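チケット:卓上セル ハンドグリッパー「Vememura」 全開値が出ない+把持の誤判定
状態:対応中(部分的に復旧)
優先度:高
起票:Babita Pathak
担当:Leif Thygesen
関係者:Khải Giáp、Hanne Arnardóttir、Grethe Kragh
起票日:2026-03-27

■ 症状(起票時、Babita)

急ぎで書いてます、読みにくかったらすみません。
手持ちのグリッパー、症状が2つ。

その1:全開にしても開度の値が1,000まで行かない。900で止まる。レバーを押し切っても同じ。電源入れ直しても同じ。
その2:指の間に何もないのに「把持対象あり」が出る。ずっとではない。出たり消えたり。机の手前寄りで構えたときに多い気がする。

昨日の夕方までは普通に使えてた(はず)。少なくとも私は気づいてない。Khảiさんが帰る前に何本か録ってるので、そのログは残ってます。
今日の午後にMidauの案件の録りがあるので、それまでに使えるかどうかだけでも知りたいです。

■ 環境メモ

・グリッパー:Vememura 手持ち型、指は黒のブロック形、内側に黒いパッド貼り
・記録ソフト:Rathore、設定は1月に変えたきり触ってない
・置き場所:いつもの木の机のセル。ピンクの枠が右奥に出てるやつ
・カメラ:ツール側。レンズは今朝拭いた
・ケーブル:昨日のまま。抜き差ししてない
・照明:いつもどおり。触った人は今のところ名乗り出てない

■ 最初に試したこと(Babita)

・グリッパー電源OFF→しばらく待つ→ON。変化なし
・Rathoreの再起動。変化なし
・PCごと再起動。変化なし。時間だけかかった
・ケーブルのコネクタを目視。曲がりとか汚れとか、わかる範囲ではなし
・レバーの動き。引っかかる感じが少しある。気のせいかも
・別のユーザーでログインして確認。同じ値

ここまでで私はいったん手を離します。Leifさんお願いします。

■ 引き継ぎ、一次確認(Leif)

見た。再現した。900で止まる、まちがいない。
閉じ側は正常。指先同士がちゃんと当たるし値も0まで戻る。開き側だけおかしい。

疑ったもの、順番に:
(1)原点ずれ → 閉じ側が0に戻るので可能性低い
(2)上限側のストッパーに何か噛んでる → 有力
(3)エンコーダーのケーブル → 揺すっても値が飛ばない。いったん保留
(4)Rathoreの設定値 → 上限の係数が書き換わってたらこうなる。設定ファイルの更新は1月のままで、中身もバックアップと差分なし。白。

なので(2)から。カバーは2本ネジなのですぐ開く。

誤判定のほうは別件っぽい。最初は「開度がずれてるから把持ありになるんだろう」と思ってたけど、タイミングが合わない。全開で止めたまま、手首の向きだけ変えても出たり消えたりする。開度は動いてないのに。
ということは画像側の判定。Rathoreの「指間チェック」を切ると誤判定は消える。入れると戻る。はい確定、画像側。

■ ログ(抜粋、Khảiが昨日録ったぶんから)

起動 OK
通信 OK
原点出し OK
閉じ端 0
開き端 1,000
記録開始
指間チェック 対象なし
指間チェック 対象なし
フレーム1,762 指間チェック 対象あり
指間チェック 対象あり
指間チェック 対象なし
記録終了

昨日の時点で開き端は1,000出てる。誤判定のほうは昨日もう出てた。1,762が最初。なのでやっぱり別々の故障(片方は故障と言うか微妙)。
Khảiへ:このフレームの前後で何か机でやった? 書き物とか、何か引きずったとか。

■ Khảiからの返信

昨日のことですよね。机で特に書き物はしてないと思います。ただ、録りの途中で指先を一回机に当ててます。こつん、くらい。ぶつけたというほどではない。
そのあとも普通に動いてたので報告しませんでした。すみません。
誤判定は画面を見てなかったので気づいてません。音も切ってました。
あと関係ないかもですが、右の指のパッド、先のほうが前からちょっと毛羽だってます。ひっかかるほどじゃないので放置してました。

■ 指まわりと机の状態(Leif)

開ける前に、机の上で構えたところを残しておく。いじると元の状態がわからなくなるので、以下の点は先にメモ。

・右の指、内側の角のところでパッドがほつれてる。白っぽい繊維が出てる。黒地に白なのでカメラからはかなり目立つ
・左の指のパッドもくたびれてる。表面がざらついて荒れてる
・机の面、中央より少し左に灰色の薄い筋。縦方向。木目を横切ってる。鉛筆の跡みたいに見えるけど正体は不明
・机の右奥に楕円の暗いところがある(穴かくぼみ)。これは前からあるし判定エリアの外
・ピンクの枠は右上に入ってくる。これも判定エリアの外 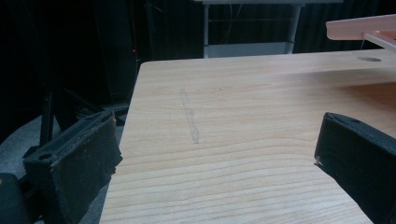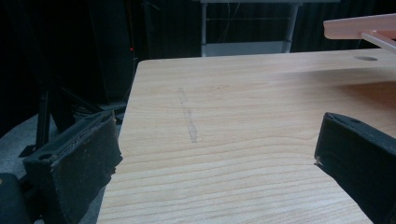 ■ 切り分け:誤判定

まず筋が犯人かどうか。白い紙を筋の上にのせて、同じ構えでRathoreを流した。
→「対象あり」が減った。でもゼロにならない。
紙をどけて、今度は右の指先の繊維をマスキングテープで押さえた。
→ 減った。でもゼロにならない。
両方やった。
→ 出なくなった。手首を振っても、机に近づけても出ない。

つまり両方。筋だけだと閾値ぎりぎり、繊維だけでもぎりぎり、両方がエリアに入ると超える。Babitaが「手前寄りで多い」と書いてたのも、たぶん構える位置で筋がエリアに入ったり出たりするせい。たぶん、です。全部の位置は試してない。

楕円のところは紙で隠しても隠さなくても差なし。シロ。
ピンクの枠も布をかけて試した。差なし。

背景は黒いカーテンなので元々あまり拾わない。左奥の赤いランプも一応テープで隠してみたけど変化なし。剥がして戻した。
光の当たり方も気になって、右側の照り返しを下敷きでさえぎってみた。回数が少し変わったような変わらないような。誤差だと思う。いったん忘れる。

■ 切り分け:開度900

カバー開けた。写真なし、手がふさがってたので文字で。

・スライドの溝、開き側の端に黒いカス。パッドの屑っぽい
・さらに奥、ストッパーの手前に繊維が丸まってる。ピンセットで取れた
・グリスが古い。色が変わってる。最後にいつ塗ったか記録なし(誰か覚えてたら追記して)
・ギアの欠けなし
・ストッパー自体の割れなし

繊維を取って組まずにそのまま全開 → 変化あり。900で止まらず、もう少し先まで行く。でも1,000ちょうどには届いたり届かなかったり。
溝をエアで吹いて綿棒で拭いて、もう一回 → 1,000出た。
連続で開閉くり返し。途中から引っかかりなし。Babitaの「引っかかる感じ」は気のせいじゃなかった。

パッドのほつれから出た繊維が溝に入って、という流れだとは思うけど、現物が同じ素材かどうかは未確認。袋に入れて引き出しの上段に置いた。捨てないで。

■ やったこと(手順、次の人用)

1. Rathoreを終了、グリッパーの電源を切る
2. 指を手で軽く閉じた状態にする。無理に力をかけない
3. カバーのネジを外す。右と左で長さが違うので混ぜない(今日いちど混ぜた)
4. 溝のゴミをピンセット→エア→綿棒の順で。先にエアを吹くと奥に入る
5. 古いグリスを拭き取る。アルコールは少しだけ、パッドの接着面につけない
6. 新しいグリスを薄く。ほんとに薄く
7. カバーを戻す。ネジは仮締め、指を数回動かしてから本締め
8. 電源ON、原点出し、閉じ端と開き端の値を確認
9. 値をこのチケットに書く

8の結果:閉じ端 0、開き端 1,000。OK。

■ 机の筋について(Hanne)

横からすみません、机のほうだけ私が見ました。
消しゴムで軽くこすると少し薄くなります。でも全部は取れないです。目に入り込んでる感じ。
メラミンスポンジは使わないでください。前に別の机でやって、そこだけ艶が変わって逆に目立つようになりました。紙やすりも同じ理由で反対。
固くしぼった布で木目に沿って拭いて、乾いたらもう一回見ます。それで残るなら、私としては残ったままでいいと思ってます。判定側で逃げられるならそっちのほうが楽。
あと質問。この筋、いつからあるか誰か知ってますか。私が先週この机を使ったときは見た記憶がないんですが、見てなかっただけかもしれない。

■ 返信(Khải)

昨日指先を当てた場所と筋の場所が同じかどうか、正直おぼえてません。近いような気もするし、違う気もする。
パッドの黒が木についた、という可能性はありますか? でも色が灰色なんですよね。

■ 返信(Leif)

ありうるけど証明できない。屋外用のペンでもなさそう。いまは原因追わない。消えるか、逃げられるか、どっちか。

■ パッド交換の件(Grethe)

部品棚の在庫見ました。Bomunisの交換パッド、黒、片側ぶんしかないです。左右セットじゃなくて片側。
片側だけ替えるのはおすすめしません。新しいのと古いので厚みが違って、閉じたとき指先が片方に寄ります。1月にそれをやって、原点を取り直すはめになりました。
発注は今日のうちに出します。届くのは来週。何曜日かはまだ返事待ち。
それまではほつれの部分だけ、はみ出た繊維を小さいハサミで切ってください。引っぱらないで! 引くとそこから広がります。切ったあとの屑は掃除機で。溝のほうに落とさないように、指を下に向けて作業するといいです。

■ 暫定対応(Leif)

Greteのとおりにやった。※Grethe、綴りすまん
・右の指先、はみ出た繊維をカット。指を下に向けて
・左も気になるところだけ少しカット
・屑は掃除機、溝のふちも吸った
・カバーの合わせ目に細いテープ。見た目わるいけどゴミよけ。パッドが来るまで
・Rathoreの判定エリアを少し内側に縮めた。元の設定は別名で保存してある。パッド交換したら必ず戻すこと

Hanneの布拭きのあと、もう一回流した。筋はまだ見える、薄い。
結果:誤判定なし。手前、奥、左寄り、右寄り、ぜんぶで試した。傾けてもなし。
閾値はいじってない。いじると本物の細いワークを落とすので触らないこと。前に一回やられてる。

■ 使っていいか問題(Babita宛て)

いいです。ただし条件。
・録る前に毎回、開き端の値を見る。1,000じゃなかったら止めて連絡
・900まで落ちてたら溝にまた詰まってる可能性大。勝手に力かけて開かないで
・「対象あり」が指の間に物がない状態で出たら、そのフレームの番号をメモ。あとで見る
・指先を机に当てたら、小さくても書く。怒らないので
・Midauのぶんは先に短いのを録って、値とチェック結果を見てから本番

■ 返信(Babita)

ありがとうございます、助かりました!
短いやつを試しに録りました。開き端 1,000、誤判定なし。レバーも軽いです。朝と全然ちがう。
本番このまま行きます。終わったら値だけここに足します。
ひとつだけ、テープを貼ったところが手のひらに当たって少し気になります。がまんできる範囲。

■ 返信(Leif)

テープ、角を丸く切って貼り直した。次に持ったとき教えて。

■ 追記(Babita、録り終わり)

開き端 1,000、閉じ端 0。
指間チェックは全部見なおしました。おかしいのなし。
テープは前よりまし。
一回だけ机のふちに左の指をかすりました。書けと言われたので書いてます。値は変わってないです。

■ 残タスク

・パッド発注(Grethe、本日中)→ 出した。納期の返事待ち
・パッド交換、左右とも(Leif、届きしだい)
・交換後に原点取り直し、判定エリアを元の設定に戻す(Leif)
・ゴミよけテープを剥がす、糊のこり確認(Leif)
・グリスの記録をつける場所を決める。とりあえず今日のぶんはこのチケット(Hanne)
・机の筋、乾いた状態でもう一回確認(Hanne)
・袋に入れた繊維とパッドの素材くらべ。暇なとき(Khải)
・録り前の点検表に「溝の目視」と「パッドのほつれ」を追加(Babita)

チケットはパッド交換が終わるまで開けたままにします。閉じないでください。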